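Re: two-finger grippers on the desk task — which one?
May 2020, posted by the list member at Costeo
2 replies | 17 views 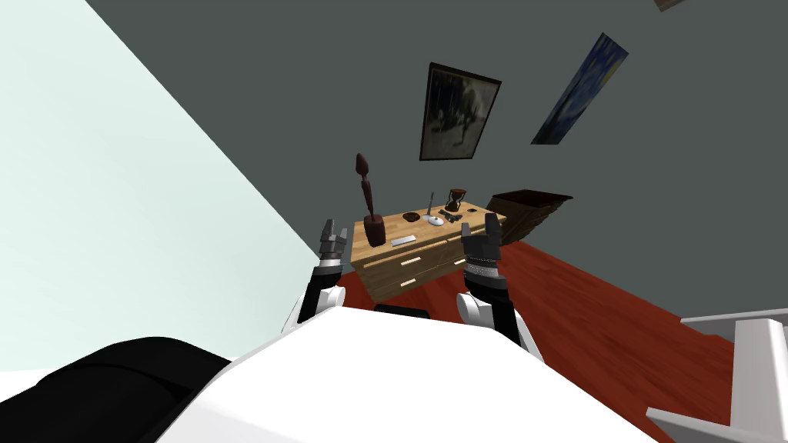
> We've got the Rillel and the Dolan loaded in the simulator now and I can't see much between them. Has anyone run both on small household stuff? We've only tried blocks so far and blocks are easy. Also, does the head camera cope or do you need one on the wrist?

Yes, both, and blocks will tell you nearly nothing I'm afraid! We moved over to a cluttered desk a while back — hourglass, a dish, a tall statue, bits and pieces lying flat — and the two grippers came apart very quickly after that.

The Rillel is lovely on anything upright. It closes gently and it forgives you if the arm comes in a bit crooked (ours usually does). Flat things are where it falls down. I gave each gripper 25 goes at picking something thin off the desktop and the Rillel managed 2, both of which I'd call luck. The Dolan got 17. Its fingertips seem to get under an edge better, though it did knock the statue over more often than I'd like on the way in.

As for cameras, I'd add the wrist one. With only the head view the arms get in the way of the very thing you're reaching for, and if the body leans at all you're looking at the desk on a slant and your depth guesses go funny. I spent ages blaming the Ostach controller for that and had to say sorry to it afterwards.

One thing to check before you trust your own numbers: what friction have you got on the fingertips? Ours was set silly high for the first 737 runs, so I've binned the lot and started again. The figures I gave are all from after the fix.

Happy to send my Ostach settings over if they're any use, but they're a mess and half the comments are rude. Which version of the Dolan model have you got, the one with the longer fingers or the older one?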